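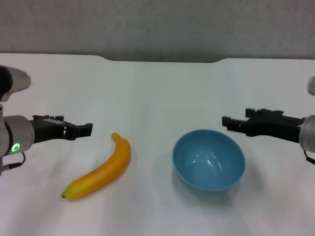 Bananas going from green to black with nothing in between — what am I doing wrong?
Tanvir Gazi
Posted 2023-07-29 in Kitchen and Food

Bit of a daft one, but it's driving me up the wall. I buy a bunch of bananas every week, always on the green side because I like them firm on my porridge, and I swear they go straight from green to black while I'm asleep. I get maybe two good ones out of the bunch. The rest end up in the food waste or in a banana loaf, and there are only so many banana loaves one household can get through (my partner has started hiding the tin).

We moved to a flat on Willow Road in May and it's got much worse. The kitchen is tiny, gets the sun all afternoon, and the only spare bit of worktop is between the kettle and the window, so that's where the fruit lives. Everything goes in together: bananas, apples, an avocado if I'm feeling flush. I bought a banana stand from Rimeck, the kind with a hook, and I can't say I've noticed any difference apart from it falling over when you take the last one off.

I've read that you should wrap the stalks in cling film, and also that you should split them all up, and also that you must never put them in the fridge. My mum puts hers in the fridge. Who's right? I don't want to buy another gadget if I can help it.

Bhavana Achari
58 people found this helpful

It's your apples! And the window, but mostly the apples. Ripe fruit gives off a gas called ethylene, which tells all the other fruit near it to hurry up and ripen too. Apples and avocados are both terrible for it, and a bowl holds the gas in nicely round everything. So move the bananas away from the rest before you try anything else. Mine live on top of the bread bin at the other end of the kitchen, well out of the sun.

On the fridge, your mum is right, with one catch. Don't put them in green. The cold stops them ripening properly and they never really get going again, even once you take them out, so you end up with a grey, starchy thing that tastes of nothing. Let them get to the stage you like and THEN put them in. The skins go a horrible brown after a day or two and look as if they ought to be thrown out, but peel one and it's fine inside. I usually get another four days that way, sometimes more.

Cling film on the stalks — I tried it for a while and maybe gained a day? It's fiddly because you have to rewrap it every time you pull one off, and it's more plastic in the bin. I gave up.

For the ones that do get away from you, peel them, slice them, and freeze them flat on a tray before tipping them into a bag. Please do peel them first. I once put 3 in whole and had to attack them with a vegetable knife, and my fingers were numb by the end of it. Frozen slices go straight into porridge while it's cooking, so you might like that. Won't be firm, mind you.

Mizanur Mridha

just buy less. I get two yellow and two green loose from the market instead of a bunch and by the time I've eaten the yellow ones the green ones are ready. costs me the same

Imtiaz Patwary

Agree with Bhavana about the apples. One thing to add is how warm that corner gets. If the fruit is between a kettle and a sunny window it's being heated from both sides, and warmth speeds things up just as much as the gas does. We had the same trouble in our old place and ended up keeping the fruit in the hall, on the shelf where the post goes. Looked a bit odd but it was the coolest spot we had.

I'd also check whether they're getting bruised on the way home. I used to carry mine at the bottom of a rucksack under the tins and then blame the shop. Black patches in one place usually mean a knock, whereas little brown freckles all over are just ripeness, and to my mind that's when they taste best, though I gather you and I would disagree over that!

I wouldn't bother with the stand, although my sister has one and won't hear a word against it. Hers is screwed to the underside of a cupboard, so at least it can't fall over.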